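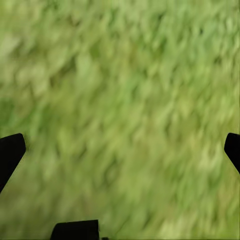
Clekutby-Wristは、手首カメラとグリッパ形状の組み合わせを比較するためのシミュレーションデータセットである。対象はグリッパ2種（Leris、Lie）、手首カメラの取り付け位置、およびアーム制御器の設定で、すべてClekutbyの屋外シーン内で収録した。初期の試行では、把持対象の検出率だけを指標にしていたが、手首カメラの画像には検出対象が一つも写らない区間が多く、指標として成り立たなかった。芝生だけが画面に広がり、流れた緑の手前に黒い指が左右から入っている状態では、検出器の出力は評価のしようがない。一方で指の輪郭は背景に比べてはっきり残るため、自己遮蔽の測定には使える。本版ではこの種の画像を除外せず、「対象なし」のラベルを付けて収録した。

バージョン
公開日：2023年9月26日
前版（6月公開）との互換性：ファイル構成は同じ。ラベルの一部に変更あり。変更点は末尾の「変更履歴」を参照。

収録内容
エピソード総数は2478。このうち1439がLeris、残りがLieによる。両者の数が揃っていないのは、Lieの指先モデルに衝突形状の不具合があり、該当する試行を後から取り除いたためである。数を合わせる間引きは行っていない。比較の際は、利用者側で条件を揃えて抽出すること。

各エピソードは次のものを含む。
手首カメラ画像（RGB）
固定カメラ画像（RGB）
関節角、関節速度、指の開度
制御器の目標値と実際の値
フレーム単位のラベル（対象なし、接近、接触、把持、解放）
グリッパ自身のマスク

深度画像は含まない。前版では同梱していたが、手首カメラの近接面で値が飽和しており、比較に使うと誤った結論が出る。必要な場合はシーンファイルから再生成できる。

収録方法
アームの根元位置はエピソードごとに変更した。手首の軌道はスクリプト生成で、遠隔操作のデータは含まない。目標姿勢は対象物の周囲から標本化し、逆運動学の解が得られなかったものは収録前に破棄した。軌道の途中で対象物を見失っても補正は行わず、そのまま終端まで実行している。したがって本データの成功率を、視覚フィードバックを使う方策の成績と並べて論じることはできない。

照明はシーンの既定値に固定。質感と色の無作為化は本版では適用していない。
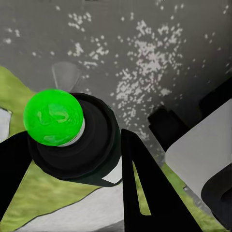
Sølve Strömberg

手首カメラの取り付けには「近接」と「後退」の設定がある。近接では対象物の表面が大きく写り、細かな模様まで取れる代わりに、物体の全体形状が画面に収まらない。後退では全体が入りやすいが、指が画面下部を占める割合が増える。どちらを標準とするかは用途によるため、データ側では優劣を付けていない。

指に抜き穴がある場合の扱いには注意が必要である。右指の内側に細長い開口が見える画像では、その奥に背景の緑や灰色が細く写り込む。指全体を外形で塗りつぶしたマスクを使うと、この部分が指として数えられる。本版のマスクは開口部を背景として扱う。前版は外形で塗っていたため、遮蔽率の数値を前版と直接比べてはならない。

背景と対象の混同についても記しておく。黒い円筒状の物体と黒い指が隣り合う構図では、輝度だけによる分離は安定しない。光沢のある緑の球のように色の差が大きいものは容易だが、芝生が背後に来ると色相のしきい値も見直しが必要になる。白い斑点が散った灰色の面では、特徴点の検出数が増える。これは位置推定には有利に働くものの、対応付けの誤りも増えるので、検出数をそのまま品質の指標にしないこと。

制御器の設定
設定Aは位置制御のみ。設定Bは接触の推定後に指の閉速度を下げる。接触の推定は関節側の値だけで行い、画像は使わない。設定Bでは、芝生など柔らかく見える面の近くで推定が早まる例があった。見た目の問題ではなく、Clekutbyの地面の衝突形状が描画面よりわずかに高いことによる。シーン側の修正は次版に回した。

制御周期と画像の取得周期は一致していない。両者の時刻は共通の時計で記録してあり、同期は利用者側で行う。同梱の読み込みスクリプトは最近傍の時刻で対応付けるだけで、補間はしない。指の開度を速度に換算する場合は、必ず元の時系列から計算すること。画像に対応付けた後の値を差分すると、段差が出る。

分割
評価用に500エピソードを固定で確保した。同じ根元位置のエピソードが学習用と評価用にまたがらないように分けてある。検証用の区分は設けていない。調整が必要な場合は学習用から切り出し、評価用には触れないこと。乱数の種は設定ファイルに記載した。

固定カメラ
固定カメラの画像は、手首カメラ側の外部パラメータを確認するために付けている。主な手掛かりは、舗装面の湾曲した縁、奥の横板の柵、舗装の中ほどに置かれた小さな鉢植え、右手前の黒いグリルである。グリルの赤い球状のつまみは周囲との色差が大きく、再投影の目視確認に向く。ヤシの葉は輪郭が細かく、一部がグリルの蓋に隠れるため、基準点としては勧めない。柵の横板も同じ模様が続くので、水平方向のずれを見落としやすい。

手首カメラのキャリブレーション値は、シミュレータの真値をそのまま書き出したものである。実機相当の誤差を加えたい場合は、付属の設定で摂動の大きさを指定する。既定では摂動なし。 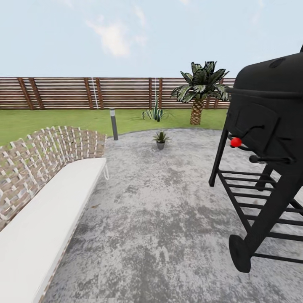 ある利用者からは、固定カメラに写る目印がグリル側に偏っており、左側の視野で外部パラメータのずれが見えにくいとの指摘を受けた。ベンチの編み目を基準に使えないかという提案も添えられていた。試したところ、帯の交差が繰り返し模様になるため自動の対応付けでは隣の交差を拾うことがあり、手動で点を指定すれば使える、という結果だった。手動の指定点は補助ファイルに追加した。また、奥の照明柱は上端の金属色の部分が比較的取りやすい。

既知の問題
Lieの一部エピソードで、解放ラベルが早く付く。該当は20数件ではなく、開度のしきい値に起因して条件ごとに現れるため、一覧ではなく判定用のスクリプトを同梱した。
手首が速く動く区間では、描画設定のブラーが強くかかる。ブラーの強さはエピソードのメタデータに記録している。
グリッパの影は描画設定によって省かれることがある。影を手掛かりにする手法の評価には向かない。
半透明の物体は奥行きの順序が入れ替わることがあり、マスクの境界に乱れが出る。

推奨しない用途
実機の把持成功率の予測
指の材質や摩耗に関する評価
人や動物のいる環境での安全性評価（収録シーンには人も動物も含まない）
LerisとLieの製品としての優劣の判断。どちらのモデルも寸法を簡略化しており、駆動部の特性は合わせ込んでいない。

計算資源の目安
前処理は単一の計算機で完結する。メモリに全件を載せる構成は想定しておらず、エピソード単位の逐次読み込みを前提とする。Baltholmの計算機では、マスクの再生成が前処理の大半を占めた。マスクを使わない場合は、設定で無効にすると短縮できる。

変更履歴
深度画像を削除。
「対象なし」ラベルを追加。前版では該当フレームが「接近」に含まれていた。
グリッパのマスクを再作成し、開口部を背景に変更。
衝突形状に不具合のあったLieの試行を削除。
固定カメラの手動指定点を追加。

問い合わせ
不具合の報告には、エピソード番号、カメラ設定（近接または後退）、制御器の設定（AまたはB）を記すこと。画像の切り抜きだけでは該当箇所を特定できない。再現にシーンの変更が必要な場合は、差分ファイルを添付する。受付はBaltholmのリポジトリの課題欄のみ。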